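The jewelry drawer, finally

Quick one because I have to be out the door in 40 minutes and I said I'd write this up in April and it is very much not April.

So. The jewelry. If you've read here a while you know about the drawer. Everything went in the drawer. Necklaces, one earring of a pair, the little bags with spare buttons, a key to something, hair ties. Every time I wanted one chain I pulled up a whole nest of it and then gave up and went out with a bare neck. Years of this. I once wore the same plain cord for a whole winter because it was the only thing that came out without a fight.

What finally did it was my sister wanting to borrow a red bracelet and me handing her a lump. She still has the lump, I think.

Anyway I'm doing it properly this time. Rules so far:

Everything comes out of the drawer. All of it, even the gross corner with the dust.

One box for the stuff I haven't decided about. One. No second box, I know what I'm like with second boxes.

Work on a tablecloth. I can't stress this one enough, the first time I tried on the bare table and beads rolled everywhere, I was finding them under the fridge for weeks. Cloth stops them dead. Mostly dead.

One piece at a time, look at it, decide, put it down somewhere that isn't the pile.
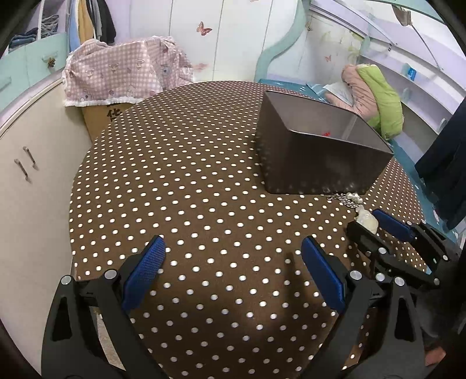
The order matters more than I thought it would. I started with rings last time and that was dumb, rings are easy, you do all the rings in ten minutes and feel great and then the necklaces are still sitting there. Necklaces first. Necklaces while you still have patience and coffee.

For knots, what works for me is two sewing pins and a drop of baby oil. Put the knot flat, poke a pin in the middle, wiggle, then the other pin. Do not pull. I pull every time and every time it gets worse. Bead chains are nicer than fine chains becuase they don't lock up on themselves the same way. The really thin gold ones I give 11 minutes each on the kitchen timer and if it's still a knot when it beeps it goes in an envelope for the repair place. Folke Halvorsen at the Radebe counter undoes them for almost nothing and never makes a face about it. Go in the morning, he closes for lunch whenever he feels like it.

Cleaning: warm water, one drop of dish soap, soft toothbrush. That's for metal. I don't soak anything strung on thread, I ruined a string of my aunt's that way, the thread went gray and then it just went. And I don't soak carved stones if I'm not sure what they are. Damp cloth, dry cloth, done.

Which gets me to storage, which is where I always fall down. I bought the Lasholm hanging organizer, the one with the clear pockets, and I sort of hate it? The pockets are too small for anything chunky and too deep for earrings, you have to go in with two fingers and fish. Going to keep it for the bracelets and see. The Pradetti trays everybody recomends are lovely, and I'd need three, and I'm not paying that for felt. So what I've got is egg cartons for studs (yes still), little zip bags with the end of the chain poking out so it can't tangle, and cup hooks on the inside of the closet door, when I get round to the cup hooks. They're in the car. They've been in the car a while.

One thing about zip bags. Write on them. I didn't, and then they're just a heap of bags.

The pendants are the hard part for me. Chains I can be pretty cold about but a pendant always came from somewhere, somebody gave it to you or you were on a trip. 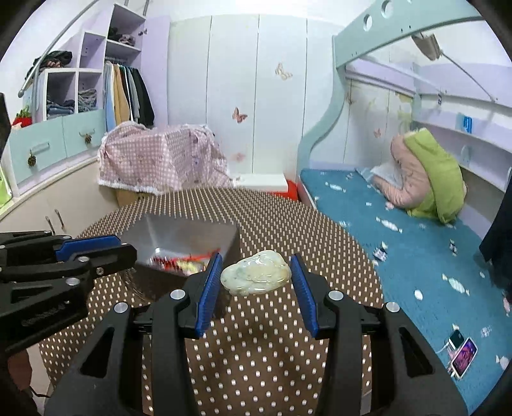

I've been trying to keep or let go on the basis of would I wear it this month. Not "could I", would I. That got rid of a lot of enamel things, a heart, a dolphin (why). Where it stops working is the carved ones. I turn them over and over in the light and the color is never the same twice, the green-and-white one has a faint patch of green on one side and goes a bit yellow toward the other, and I'd wear that with a plain shirt any day, so it stays. Keep pile. No discussion. Someone told me to have them looked at and I got as far as the Jadau website, where an appraisal starts at 128 dollars, so no, I'll just go on calling it jade-ish and liking it.

Then there's the tangle of small stuff, the truly hopeless beads and bits. My plan is to pick out anything with a clasp that works and give the rest to my neighbor's kid who makes things. She has a jar. She told me there are 2558 beads in it and she'd counted, and I believe her, she's that sort of child.

Still to do: earrings with no partner (do you keep these?? somebody tell me), the watch that needs a battery, and clothes after that, which is a different post and a much longer one. I want to do the sweaters before it gets cold and I have to wear them off the pile again.

Also if anyone has a trick for getting old price sticker goo off a jewelry box lid without taking the finish with it, comments are open. I tried cooking oil. It's now oily and sticky.

Ok shoes, keys, gone. Will answer comments tonight.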